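Who writes the stars?

A book page online says "2000 readers loved it!" Should you believe that?

Maybe. Ask first who did the counting. If it was the shop selling the book, I'd be careful.

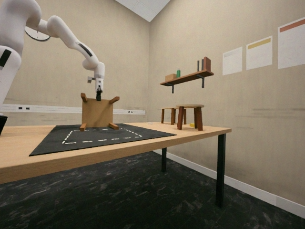
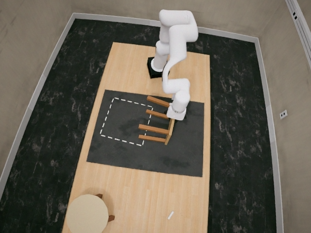
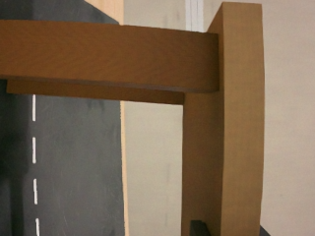
Some reviewers are sent a free copy. They might still tell the truth, but they should say it was free. Look for that bit. It's often in tiny letters.

Vibeke Skov read 184 reviews of one story on Liststead. Only seven named anybody in it! Had the others read it? I doubt it.

Try two pages yourself, then decide.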